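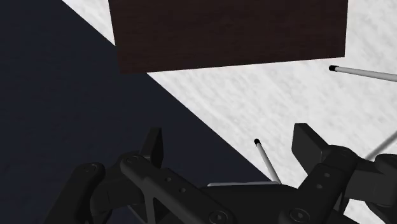

How many gripper models can a small lab compare before any hardware arrives? At Clornine, the current figure is five, all of them run in simulation under a single arm controller.

The company started the comparison in July to settle which parallel gripper it will order for its Flotier test cells. Each candidate is loaded into the same virtual workspace and driven through 179 grasp attempts, with identical start poses and the same contact settings. Only the gripper model and its wrist mount change between runs.

Azra Mujić, who set up the test, said the wrist camera turned out to matter more than expected. With the camera mounted close to the linkage, the fingers cover a good part of the view, and thin parts can drop out of the depth estimate just before contact. Moving the virtual camera back by 8 millimeters reduced those losses on three of the models and made no difference on the other two.

The controller was a second variable. Clornine ran its older position controller against a force-limited version from Zorkel. The force-limited version took longer to close but pushed fewer parts out of alignment -- a result Mujić wants repeated with finer time steps before it goes into the report.

Baldur Nørgaard, who handles purchasing for the cells, said two models will be bought for bench trials at the Poulain site. Friction values in the simulator are still estimates, and the bench data will be used to correct them. The remaining three models stay in the simulation set for the next controller release.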